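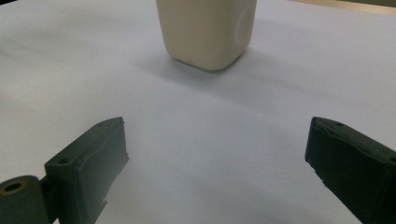 Issue 4, page 2

**Call for participants: tabletop demonstration recording, Skirnholm site**

The Drarkier group is recruiting operators to record manipulation demonstrations with hand-held grippers. The recordings are used to train a policy for placing small desk items into and beside containers. Sessions start in November and continue until the target of 2000 accepted episodes is reached.

## Work content

An operator sits at a low table with a white work surface and holds one gripper in each hand. The objects are ordinary stationery and small containers. Each episode begins with both grippers open and clear of the objects. The operator carries out the task printed on the card, returns the grippers to the start position and says "end" aloud. The session lead then resets the objects to the next layout.

Most tasks use both hands. Typical cards read:

- Move the pen to the cup, tip down, with either hand.
- Pick up the eraser with the left gripper and the marker with the right, in any order, then set both down behind the cup.
- Turn the cup a quarter turn without lifting it.
- Pass the marker from the right gripper to the left and place it parallel to the near edge.

Operators choose their own path and grip. Speed should be close to that of normal desk work. Pauses to plan a motion are taken before the episode starts, with the grippers at rest. A failed grasp may be corrected within the episode and is kept, provided the task is then completed. A dropped object that leaves the white surface ends the episode, and the session lead marks it as rejected.

Cameras record from the grippers and from head height. Footage normally includes the operator's hands and forearms and may include the legs. Audio is used only to locate the spoken end marker and is deleted after segmentation.

## Requirements

- Age 18 or over.
- Full use of both hands. Left-handed operators are wanted, as the current set is mostly right-handed.
- Normal or corrected vision at arm's length.
- Able to sit for a full block with short breaks.
- Plain long sleeves in a dark color. Rings, watches and bracelets are removed before recording.
- Enough English to read the task cards.

No experience with robots is needed. People who have used other hand-held recording tools should say so on the form; they will be asked to complete the same practice block, which covers opening width, approach angle and keeping the working area in view of the gripper cameras.

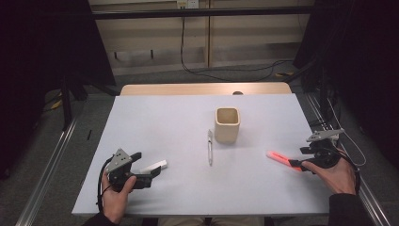 ## Schedule and pay

A session lasts four hours and is split into two blocks with a meal break between them. The morning session begins at 8:30 and the afternoon session at 1:15. Operators may book one session per day. A completed session normally yields about 49 accepted episodes, but payment is by the session and does not depend on the count. The practice block is paid at the same rate. Rates are listed on the booking form.

Cancellations are accepted up to the evening before. If recording stops for an equipment fault, the session is paid in full.

## Data handling

Episodes are stored under an operator number. The list linking numbers to names is held by the site office and is not shared with the training team. Operators may withdraw their recordings until the set is frozen for training; after that date, individual episodes can no longer be removed from trained models. The consent sheet gives the wording in full and must be signed before the practice block.

## How to apply

Fill in the Prillo booking form at the Skirnholm front desk or ask for a paper copy. State your dominant hand, the sessions you can attend and any skin sensitivity to plastics. Questions about the task cards or the recording procedure go to Witold Nowakowski, session lead. Questions about payment go to the Tymoshchuk office on the same floor.

Applicants are placed in order of receipt, with left-handed applicants scheduled first.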